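Zarklow Workshop Forum > Cells and Fixtures > Teardown cell, fingertip wear and wrist camera drift

oskari_m
Hi all, Oskari Miettinen here, I look after the PC teardown cell at Nondside. We've got the four-finger hand with the little camera at the wrist, and it spends its shift unplugging drive cables from old desktop cases. Lovely machine when it's happy! Since May, though, it has been creeping off to one side when it reaches for a SATA plug, and I end up redoing the hand-eye calibration every 40 cases or so. I've checked the camera bracket twice and it feels solid. Before I pull the whole wrist apart, has anybody been through this?

slamet_w
Welcome to the club, Oskari. We had the same creep on our cell and spent far too long blaming the camera. For us it was the fingertips. The tip screws had backed out a hair on two fingers, so the hand closed a little crooked and the calibration was chasing it. Take the tips off, clean the threads, put them back with a dab of the removable threadlocker (please not the permanent kind, I still have a finger in a drawer to prove it) and then calibrate once. Ours went 313 cases before I touched it again.
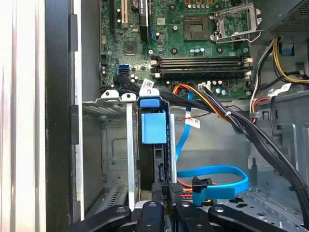 While you're in there, look at your approach height too. Our old program came in low over the drive cage, and if a cable bundle was sagging across the case a finger would drag on it on the way down. That sideways tug, over and over, is what I think loosened the screws in the first place. We now stop 26 mm above the connector, let the camera take a second look, and come straight down from there.

femi_n
I'm going to disagree with my good friend Slamet a little, and I hope he'll still speak to me. Loose tips give you scatter, in my experience. A steady creep to the same side sounds more like the wrist camera's cable pulling on its bracket when the last joint turns. A bracket can feel solid in your hand and still move when the cable goes tight. Turn the wrist to both ends of its travel with the power locked out and watch the slack.

slamet_w
Fair point, Femi, and of course I'm still speaking to you. Ours did creep one way, but both of the loose tips were on the same side of the hand, so that may be why.

leena_s
Could well be both! I'd do the tips first only because it's a ten-minute job. Mark the screw heads with a paint pen when they're back in, then you can see at a glance next time. And Oskari, which calibration plate do you have? The printed card ones curl in a warm shop - we went over to the Morgan plate and it has behaved much better.

oskari_m
Thank you all, this is so helpful. Card plate, I'm afraid, and it does have a bit of a curl to it, now that I go and look...

oskari_m
Update, 12th July. Two tip screws were loose, so point to Slamet, but the camera cable was also tight as a fiddle string at one end of the turn, so point to Femi. Fixed both, borrowed a flat plate from Veikko on the other line, and we've done 9 trays of cases without a correction. I'll leave it alone for a while and report back when it drifts.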